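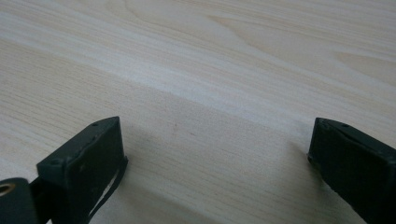

By Behrouz Kordestani
Urden House News, September

The big table in the ground floor room is back in use, and many people have asked me what was done to it, so I was asked to write it down for the newsletter. I am not a joiner. I only held the other end of things, and made notes.

Most of you knew this table with its dark brown stain, and before that with the oilcloth pinned over it. Under the stain the wood is very pale, almost cream. I had been sitting at it on Mondays for years and had no idea. In the upper part of the picture you can find the curved grain that everybody now puts a finger on, long loops like the arches of a church window, a little more pink than the straight lines near them. Ermanno Ferri tells me that this figure comes when the board is cut in a certain way through the trunk, and that joiners call it cathedral grain. I like this name very much.

The work took seven weeks, where we had planned three. The top is 236 cm long and it does not go through the door of the small workshop unless you take off the frame underneath, and the bolts of the frame had not been opened for a very long time. Two of them had to be cut. Chaminda Kumarasinghe found new ones of the same thread at his work and did not want money for them.

First the old stain was scraped by hand. Ermanno did not allow the sanding machine at this stage. The stain was thick and it melts with the heat of the machine and goes deeper into the wood – this is how he explained it, and after seeing the test piece I believe him. Three of us scraped on the evenings, and it is a slow job. You hold the scraper a little bent between the thumbs and push it away from you, and if it is sharp it makes thin curls, and if it is not sharp it makes dust. In the beginning I made mostly dust. The thumbs become quite hot from it, so bring gloves if you will help with the next one.

After this came the sanding, three grades of paper, always along the grain. I made a mistake near one corner and went across it with the coarse paper. The scratches did not show at all until the first oil was on, and then they were as clear as writing. We had to go back and do that corner again from the start. Please nobody look for it, it is gone.

For the finish there was a long discussion. Ladi Obi wanted a varnish, which is hard and keeps out the tea. Ermanno wanted oil, which can be repaired in one place without doing the whole table. In the end it was the oil, the matt one from Prosau, in three thin coats with a day between them. Ladi has asked me to write that she still prefers varnish and that we will see in the winter.

The colour has surprised some people. One of our members thought it was not finished yet and asked when the stain would be put on. It is finished! The wood will become more yellow with the years, Ermanno says, more quickly on the side of the windows. For now the colour is also not the same everywhere. Where the light comes strongly it looks nearly white, and in other parts it is greyer, and if you walk to the other side of the table it changes again. I have stopped trying to say what colour it is.

The costs were 519 pounds in total. The largest part of this was the repair of the frame, which Rosano did for us in their own shop, and after it the oil and the papers. The scrapers belong to Ermanno. The money came from the spring sale and from a gift by the James family, and we thank them for it.

Now some things about using the table, please read them also if you only come for the tea.

Hot pots and pans go on a mat. There are mats in the left drawer of the cupboard, and Ladi is making more of them.

If something is spilled, wipe it at once with a dry cloth, then with a damp one. Red wine and beetroot are the worst, and felt pens are not much better. The children's group will put down the grey blanket first and then their paper.

Do not use the spray from the kitchen on it. A cloth with warm water and one drop of washing-up liquid is enough for everything we have tried so far.

Sewing machines are welcome, but lift them, do not pull them. Some have small metal feet. The same for the overhead projector.

If you make a mark, tell Ermanno or me. We will not be angry. A small mark in oiled wood takes ten minutes to repair when it is fresh, and much longer after a month of other people rubbing at it with different ideas. The rest of the oil is in the tin on the top shelf of the workshop, and the rags which were used with it must never be left in a ball in the bin. They can heat up and start a fire by themselves. Lay them flat outside until they are fully dry and hard.

The next piece will be the two benches, which have the same brown stain and also some green paint under it in places. We do not know yet what is beneath. Behrouz Hosseinzadeh has offered his garage for the scraping, so that the room can stay open this time. (We are two with the name Behrouz in this house, so when you write to us about the benches, please use the surname. I have already received three messages about his car.)

We will begin on a Monday at 8 in the evening, when the choir has gone home. The date will be on the board by the door. You do not need to know anything before you come, and one scraper is free for a left-handed person.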